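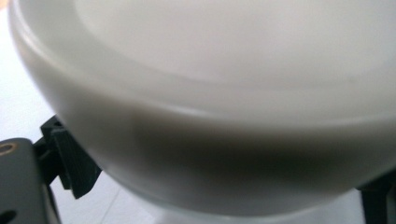
Notes pour l'intervention de vendredi, salle du fond, prévoir quinze minutes. Je commence par la question du blanc. Dans la maison Norano, on parle souvent du blanc comme s'il existait un seul blanc, et quand on reçoit les rouleaux du tisseur, on découvre quatre ou cinq tons dans la même livraison. Regardez le grand bol en céramique : il est blanc cassé, sans aucun motif, et pourtant la paroi qui descend vers la base passe par un gris assez sombre. Un manteau fait la même chose sur l'épaule et sous le bras. La coupe fabrique des ombres, et ces ombres sont une partie de la couleur. (Ici ralentir, laisser le temps de regarder.)

Ensuite, la collection d'hiver. Rappeler que Fledeo a présenté huit manteaux sans bouton visible, tous dans la même laine foulée. Je les ai vus de près en décembre, au showroom de Karmont. Ce qui m'a frappé est l'ourlet : il est roulé à la main, puis repassé très peu, pour qu'il garde du volume. À dire avec prudence, car je n'ai pas visité l'atelier moi-même.

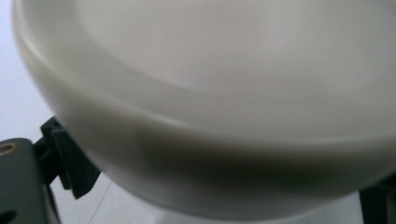

Le col maintenant. Chez Olmedo on le monte en dernier, quand le corps du manteau a déjà reposé une nuit sur le mannequin. Cela coûte du temps. L'avantage est que le col suit l'épaule réelle et pas celle du patron. Demander à la salle qui travaille encore de cette façon. Si personne ne répond, continuer avec l'exemple de la veste courte, celle avec la couture déplacée vers le dos.

Point sur les prix, à ne pas oublier. Une telle veste demande environ 15 heures de travail. Quand la cliente voit une étiquette à 646 euros, elle compare avec la grande distribution, et c'est normal. Notre métier est de lui montrer l'intérieur du vêtement : la doublure, les points de bride, la réserve de tissu dans les coutures.

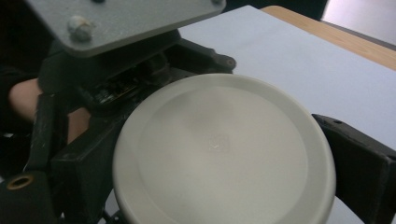

Numéro 8

C'est le numéro de notre bulletin où se trouve l'article complet sur les finitions ; je laisse des copies à l'entrée. Pour la partie matières, dire seulement ceci : une laine à 100 % n'est pas toujours le meilleur choix pour un manteau clair, elle peut jaunir avec la vapeur. Karmont fait des essais avec un mélange de lin, j'attends encore les échantillons.

Questions de la salle. S'il reste du temps, passer le manteau ivoire de main en main, côté envers d'abord.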